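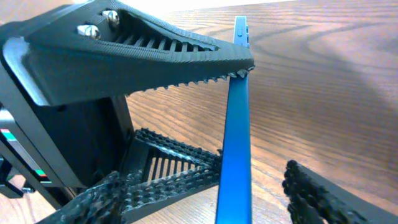

Desk sorting

Desk sorting is the household or office task of going through the small items that collect on a desk and returning each one to a fixed place. It usually covers stationery, measuring tools, phones and other handheld electronics, chargers, keys and loose paper. The term is used for the handling of objects only. Dusting and wiping are normally counted as cleaning, although the two jobs are often done together.

Groups of items

Most written methods divide desk items by shape before they divide them by use. The Ilwood method, named after the secretarial school where it was taught, has three groups: long and flat, block-shaped, and loose.

Long, flat items include rulers, plastic or metal strips, paper knives and mixing sticks. They are difficult to lift from a smooth surface when lying face down and are easier to handle when stored on end, in a cup or a narrow slot. A cup of 120 mm is deep enough to keep a short ruler upright. Longer ones tip it over unless the base is weighted.

Block-shaped items include staplers, tape dispensers, calculators and smartphones. Loose items are those too small to stand or stack, such as clips, pins and erasers, and are kept in a lidded box or a divided tray.

Phones and other screens

Smartphones were added to the Ilwood scheme in its second edition, edited by Boyang Zeng. They differ from the rest of the block-shaped group in having a large area of glass, which picks up scratches from keys and metal rulers if they share a tray. The usual advice is to hold a phone by its two long sides and to set it down on a soft mat or in an upright stand.
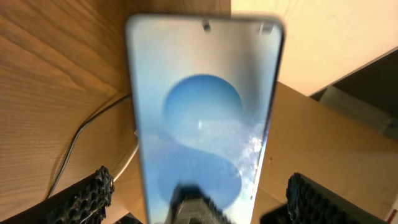
An upright position also leaves the display readable, so that the time and any messages can be checked without picking the phone up. Glare is a common drawback on desks near a window or under a bright lamp. Turning the stand slightly is generally enough to move the reflection off the part of the screen being read. Plain, pale wallpapers tend to show fingerprints less than dark ones.

Storage

The Furnberg tray is a shallow desk tray with a raised rim and one long channel at the back for rulers. It was sold in two widths, and the narrow version lacks the channel. The later Drellis stand combines a phone rest with two upright slots - the wider slot was intended for envelopes but is mostly used for rulers and scissors.

See also

Desk organizer
Pen cup
Ruler
Stationery cabinet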